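Flustel Clothing Exchange - progress report to the Burnau Fund
Second report, covering up to end of June
Prepared by Diane Ouellet, with bits from Bontu and Lanying

Sorry this is brief, we are mid move. Happy to talk any of it through by phone, mornings are best.

Where we are

Exchange is open two days a week as planned, plus the Tuesday evening slot we added after the first report. Evening is now busier than either daytime session. Mostly parents, some shift workers from the Cheon plant who couldn't get to us before.

Garments out to households so far: 2640. Target for the full grant year was 1900, so we are past it already. Before anyone gets excited, a lot of that is baby and toddler stuff, which goes out by the bagful. Adult clothing is slower and men's is slowest of all. Winter coats did well, then stopped dead in April.

Donations in are steady. Quality is up a bit since Bontu rewrote the drop-off sign. Fewer single shoes.

Premises

The big item. Lease on the old unit ends in August and the landlord won't renew. We looked at four places. Two had stairs only, one wanted a deposit we don't have. The fourth is the former dry cleaner on Prillosus Street and we have signed for that. Rent is a little higher, but heating is included, so over a year it should come out close to even. Murray Treloar did the walk-through with the building inspector and came back with a short list: rear door hardware, one exit light, a soft patch of floor by the counter. Landlord is paying for the floor. We pay for the door and the light.

The old cleaner's rails are still in the back and we get to keep them. Saves buying new ones, which was in the original budget. See money, below.

Mending sessions

Gizella Veres runs these, every other week. Started as buttons and hems. People asked for zippers so she does zippers now too. Three of the regulars can do a full zipper replacement on their own and have begun helping the newer ones, which was in the proposal as a year two goal.

One problem - machines. We have four and two are unreliable. The older one eats thread and the repair shop quoted more than it's worth. Would like to replace it out of the equipment line if you are ok with that.

Kids' mending hour did not work. Tried it twice, hardly anyone came, wrong time of day. Will try again in the fall right after school lets out.

Money

Spending is on track overall. Three changes to flag:
- Racks and rails: underspent, because of the rails at the new place. Would like to move $1000 of this to moving costs.
- Printing: over by $100. The flyers had to be redone when the address changed. Should have waited, lesson learned.
- Laundry: higher than planned. More on this in item 3 of the next section.

Full ledger is with Lanying Xiao, who will send it seperately once the June bank statement comes in.

What we changed in how we sort

1. Intake form is down to one page from three. Donors were giving up halfway.

2. Shirts and blouses now get checked flat before they go on a hanger. Collar, front buttons, cuffs, hem. Missed buttons were our most common complaint and this has pretty much fixed it. Plaids and busy prints need the extra look as stains hide in the pattern. Patches and embroidery stay on unless they are coming loose.

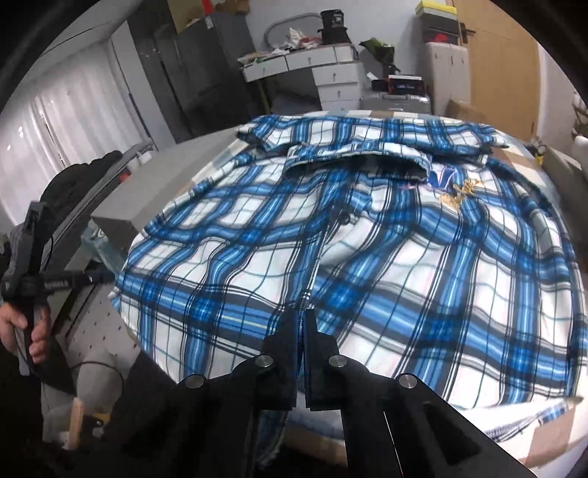
3. Everything washable gets washed here, even if the donor says it's clean. Costs more in water and detergent but we had complaints about smoke smell and pet hair. Complaints have dropped to nearly none. We want to keep doing this and will need to budget for it properly next year.

4. Sizing goes by measurement now and not by the label. Slower at the table, quicker on the floor as people aren't trying on six things.

Next three months

Move in early August, closed one week for it. Reopen with coats and school clothes out front. Gizella wants a bigger table for mending, we are looking for a used one. Bontu is talking to the two elementary schools about a uniform swap, nothing firm yet.

What we need from you

An ok on the $1000 transfer, an ok on the sewing machine, and the correct name for the grant acknowledgment on the new window sign. We have two versions of it in our emails. Sign maker needs it by the end of next week if posible.

Diane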